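Search the community
Popular searches: tripod, batch resize, lens fog

We use cookies to keep you signed in and remember your settings. By staying on this page you agree to this. OK

Entering a news photo contest with older pictures, how do I pick and caption them?

Rosalinda Yap
March 15, 2018

Hi everybody! I've been taking pictures for our town paper for a while now (unpaid, mostly parades and flooding and the odd council meeting) and I finally talked myself into entering the Mondano contest. They have a category for a set of pictures that sums up a year, and I have 700 photos I've marked as "maybe" from last year. I need to get that down to a dozen!

My trouble is that every time I sit down to cut them I end up adding some back. My husband says just send the pretty ones, but the pretty ones are all sunsets over Layug and I don't think sunsets are news. The flood pictures are stronger but a lot of them look alike, people in boots, street full of water, people in boots again. Do the judges want one from each event or can I lean on the flood?

Also captions. The rules say "complete caption" and then don't tell you what that means. I wrote mine pretty short at the time, stuff like "Main Street, November." Is that enough? And can I crop? I have one of a man carrying his dog down the church steps that would be so much better without the parked van on the left side.

Sorry this got long. Any help at all is welcome, I've never entered anything before except a pie.

Dexter Lagman

Crop the van. Cropping is ok in every contest I ever entered. Don't clone it out though, that'll get you tossed. And send the dog one first.

Araba Bawa

Oh I love this, good for you! I've entered Mondano twice and placed once, way down the list, so take this as coming from somebody who has mostly lost.

For getting the pile down, I'd print them. I mean cheap little prints from the drugstore, the smallest size they do. Do a first pass on the screen and get it to 90 or so, print those, and put them all over the floor. You'll see the twins right away. When I had mine on the floor there was one corner that was all the backs of people's heads, and I had no idea I did that so much! I pulled all of them except one.

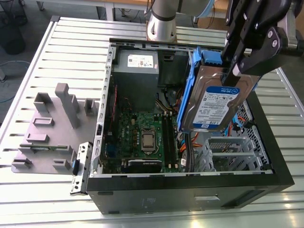
Choosing and captioning

On leaning on the flood: I would, if the flood was the big thing that happened to your town. A set doesn't have to be fair to every event. But vary how close you are. One from far back where we see how much of the street is under water, one at talking distance, one where you're right up on somebody's hands or face. If you've got three that do the same job, keep the one you'd miss. A parade picture in between gives people a breather, and I'd put it near the start so we know what the place looks like on a good day.

Your captions are too short, sorry! Mine were too. What I do now is one sentence in the present tense with who, what and where, plus the date, and then a second sentence for whatever a stranger would need to know. So for the dog one it'd be the man's name, that he's carrying his dog down the steps of such and such church, the town, the date. Then a line about the flood. If you don't have his name, go ask at the church, somebody will know him. Don't write what he's feeling. I got a note back on mine once because I wrote that a woman was "heartbroken" and I'd never talked to her.

Dexter's right that cropping is usually fine, but do read the rules for this year. And keep your original files where you can find them, they asked for mine when I got past the first round and I had 2 days to send them. I spent most of the first one looking for a memory card.

One more thing, leave the sunsets out but print one for the hallway. Let us know how it goes!

Ramil Galang

following, I have the same problem with the captions

Contact us | Terms | Copyright 2018 Fliltar Community | Back to top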